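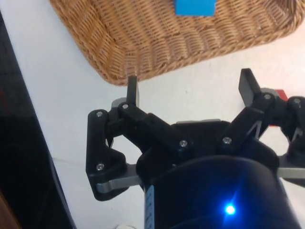

*A wicker basket on a white tabletop, with one blue cube in it.*

# How to Empty a Junk Drawer and Keep It Mostly That Way

Every home has a drawer that sticks. You pull, it gives an inch, and then something inside rises up and braces itself against the frame. In mine it was a soup ladle. The ladle had no business in there, but it had seniority.

This is the method I used on the kitchen drawer in our old place in Gestville, and again in April on the worse one here. Set aside an afternoon. You can do it in an hour if you have no feelings about batteries.

## What you need

- One basket or shallow box
- A trash bag
- A pen that works (you will find eleven that don't)
- Masking tape
- A flat surface you can give up until dinner

## Step 1: Get the drawer out

If it's jammed, slide a ruler in flat and press down on whatever is standing up. Don't yank. Kibet Kioko yanked his, and the front came off in his hand while the drawer stayed put. He now opens it with a butter knife.

Most drawers lift out once you pull them to the stop and tilt the front up. Some have a plastic lever on each rail, and usually one goes up and the other goes down.

## Step 2: Dump it

All of it, onto the table. Picking things out one at a time feels responsible and takes until August. Wipe the inside of the drawer while it's empty. The gray stuff in the corners is part pencil lead and part cracker.

## Step 3: Sort fast

Make your piles:

1. **Used this month.** Scissors, tape, the good flashlight.
2. **Lives somewhere else.** Screws, stamps, the ladle.
3. **Trash.** Dead pens, menus from places that have closed, twist ties past the first dozen.
4. **No idea.** This one goes in the basket.

Give each item a few seconds. If you catch yourself explaining an object out loud to an empty kitchen, put it in the basket and move on.

Test batteries before you keep them, and put a bit of tape over the ends of any nine-volts. They shouldn't be rolling around with loose keys. Take the dead ones wherever your town collects them.

## Step 4: Deal with the keys

Try every key in every lock you own. Label the ones that turn something, using the masking tape. I had a key stamped 791 that fit nothing in the house, the shed, or the car. I kept it for 3 more years before writing this page, so I'm in no position to lecture you.

## Step 5: Put back less

Only the first pile goes back in. Cut down cereal boxes for dividers before you spend money on trays. I did buy a set from Vorninley, and they were half an inch too wide, so measure the inside of the drawer and not the front.

Heavy things go at the back. Anything taller than the drawer lies down or moves out.

## Step 6: The basket

Write the date on a piece of tape and stick it to the handle or rim. Mine says May 6, 2026. Put the basket on a shelf where you'll walk past it. When you need something from it, take it out and give it a proper home.

After a month, look at what's left. Godfrey Ogola tips his straight into the bin with his eyes shut — I can't do that, but I can usually part with half.

## Upkeep

Open the drawer once a season and take out five things. If it starts sticking again, check for a ladle.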